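The table after lunch

On Monday, April 6, 2026 I promised myself to clear the table straight after eating, and to spend no more than 15 minutes on it. 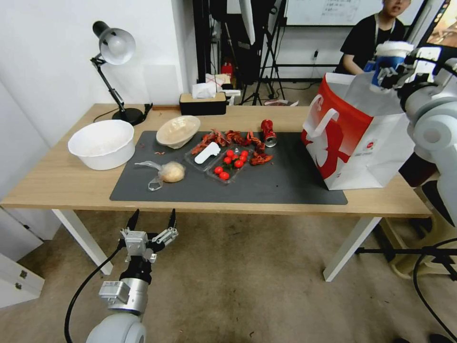 I always begin with the rubbish, so the paper bag must stand open and near. My old way was to wash the bowls first, and then I had no dry place for anything.

Tomatoes I keep, of course — they are good for the evening with a little salt. The bun too, it is well closed in its bag.
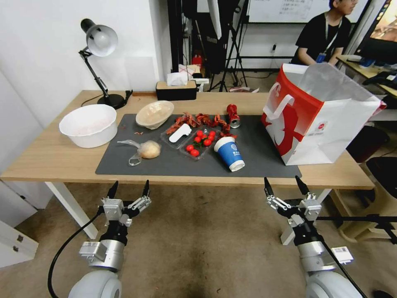 The table with the cup, the can and the tomatoes still on it.

The mat is the last work. I wipe it from the back to the front, two times, as the small red bits like to stay.
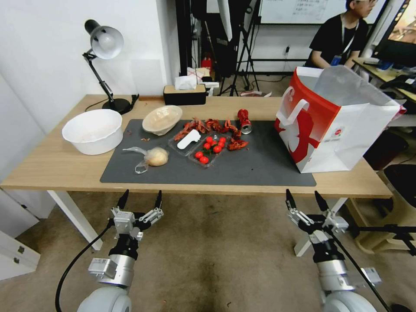

In June I would like to buy a second mat, so one can dry while I use the other.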